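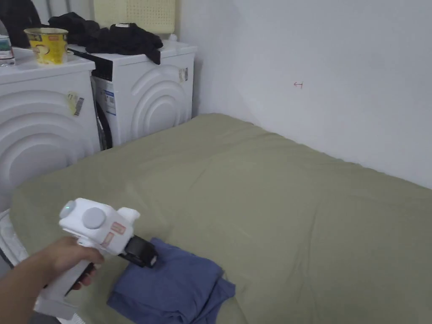
Figure 2. Handheld gripper pointed at the folded blue cloth on the bed.

3.2 Collecting demonstrations

Each operator gave 40 demonstrations with the handheld gripper, then 17 more by remote control, by which time enthusiasm had thinned. The bed served as our work surface, being soft, wrinkled and about as cooperative as a real one. Wegener folded fastest. Toprak folded best, and the policy, given both, learned to imitate Wegener. We dropped any take in which the operator smoothed the cloth with the free hand, a habit that proved harder to train out of people than out of the Durkik controller.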